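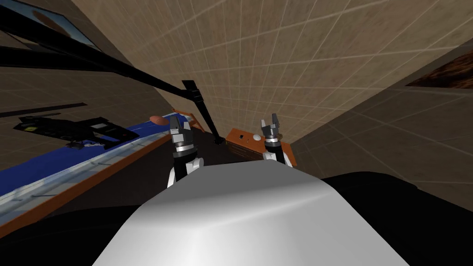 Since May I am learning to bake bread with rye, and I want to write down what I understood so far, mostly for myself but also for Abla Haddad, who asked me twice by email and received only short answers.

In my family we bought bread. My grandmother had an oven but she used it to keep pans inside. So when I moved to Cercombe and found that the nearest bakery closes at noon, I had no habit to fall back on. I ordered a small bag of whole rye flour from Meesuk, mixed it with water in a jam jar, and put it on the shelf above the heater.

The first starter died. It smelled like nail polish and had a gray skin on top. Maybe I could have saved it, but I did not know this then. The second one I fed every morning before coffee, and on the fifth day it climbed over the edge of the jar and glued itself to the shelf. I was very proud.

My mistake with the dough was that I treated it like wheat. I kneaded and kneaded, waiting for it to become smooth, and it stayed like wet cement. Valdir Furtado, who baked for a hotel when he was young, laughed when I told him. He said to stir it with a spoon, put it in the tin with wet hands and leave it in peace. He also told me to wait 22 hours before cutting the loaf. I waited 3, and the knife came out with a layer of paste on it.

What I do now:

- feed the starter in the evening, with warm water
- mix flour, water, salt and starter in the morning — no kneading
- fill the tin a little more than half
- bake when small holes open on the surface
- wrap the loaf in a cloth and go do something else

The holes are the part I like best. I used to look at the clock, but my kitchen is cold in the morning and the clock did not help me much. Now I look at the top of the dough. If it is closed, I wait. If it looks like the skin of an orange, I turn on the oven.

I still have a problem with the bottom crust, which becomes too hard. Abla thinks my tin is too dark. I tried a folded sheet of baking paper under the loaf and it was a bit better, but then the sides were pale. Next I will move the rack up one level and bake it longer with less heat. I have half a bag of flour left, enough for two more loaves.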